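Valdemar Brøndum
June 2023

Thread on what changed in our placement planner this month. Mostly notes to myself, but a few people asked why the bathroom tasks were failing so often.

Setup first. We run everything in simulation before it goes near an arm. Flilow is our task planner, Grollora is the scene generator, and Furus is the wrapper that turns a plan into joint trajectories. Grollora does the textures at random, so expect some loud ones.

The task family is "put the thing on the narrow surface." Toilet tank lids, window sills, the top of a radiator. Narrow surfaces are hard because the planner has to care about what is already there.

The old version treated every object on the surface as an upright bounding box. Fine for a shampoo bottle standing up. Bad for one lying down, where the box takes in a lot of air around the neck and the planner decides there is no room left.

So Flilow would report "no valid placement" on tank lids where any person could see a gap. It did that in 5 of the 9 bathroom scenes in our regression set. I had been blaming the grasp sampler for weeks. The grasp sampler was fine.
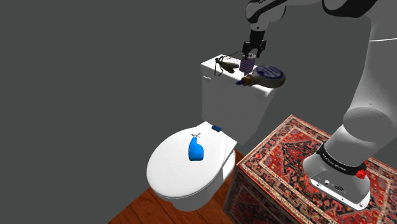

The fix was to stop using one box per object and split each mesh into convex pieces when the scene loads. Default cap is 8 pieces. I tried more and planning time went up with no change in the placements it picked.

Second change: the fingers are now part of the placement check. Before, we checked that the held object fit in the gap, then checked the gripper later, at trajectory time. A box would fit and the open fingers wouldn't. Furus would throw the plan back and Flilow would offer the same spot again.

Now the check uses the opened fingers plus the object, swept straight up. If that volume hits a neighbor, the spot is dropped before any motion planning happens. Cheap test, and it removed most of the retry loops in the logs.

Thin stuff is still a problem. Cords and cables don't decompose well. For now a cord gets a padded capsule chain and the padding is set by hand. If you set it too wide you are back to "no valid placement." Too narrow and the fingers clip it on the way out.

Eskildsen, our trajectory viewer, now draws rejected spots in gray with the reason code next to them. Should have done this first. I found 3 bugs in one afternoon just by looking at which code came up where. One was a sign error in the surface normal – mine, from last year.

Known issue: if an object rests on two surfaces at once, Grollora assigns it to whichever one it finds first. The planner then ignores it on the other. There is a ticket open.

Next up is letting the planner push a neighbor aside when there is no gap at all. That needs a contact model I trust more than the current one. Planning to have a branch up in July.

Config changes if you are pulling main: collision_mode is now "convex" by default, and finger_clearance moved from the Furus file to the Flilow file. Old configs will load with a warning and use the default clearance, so check yours before a long run.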